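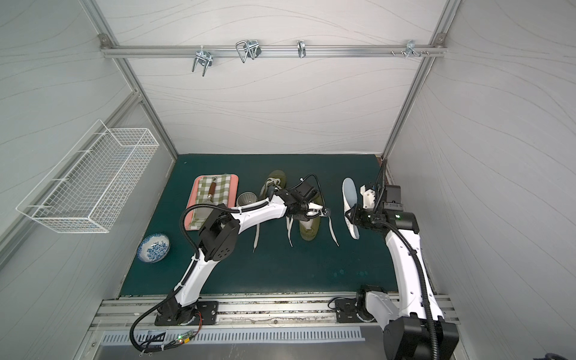
Call for participants - two-arm handling demonstration, Flosthorpe open day

Brakeo is seeking six adults to take part in a demonstration at its Flosthorpe workshop on Tuesday, May 21, 2024. No background in robotics is required. Applicants who repair footwear, work in aged care or teach practical skills are encouraged to apply.

Participants will watch the two arms handle canvas sneakers, insoles and laces, then carry out the same tasks by hand at a bench. A short questionnaire follows on pace, grip and the order of steps. Each session runs four hours, including a safety briefing and a meal break.

Requirements:
Aged 18 or over
Able to stand for short periods
Closed footwear and tied-back hair
Comfortable with flashing indicator lights and motor noise

Participants remain behind the marked line while the arms are powered. Hands go into the cell only after Guoqing Jin, the cell operator, has isolated the supply and said so aloud.

Payment is $218 per person, made by bank transfer. Travel from Natwood can be organised on request - please say so when applying.

Send your name, phone number and a few lines on your usual work to Chenxi Wei, Brakeo, Unit 6, Flosthorpe, quoting reference 2090. Questions about access to the building go to Yutong Fan at the same address.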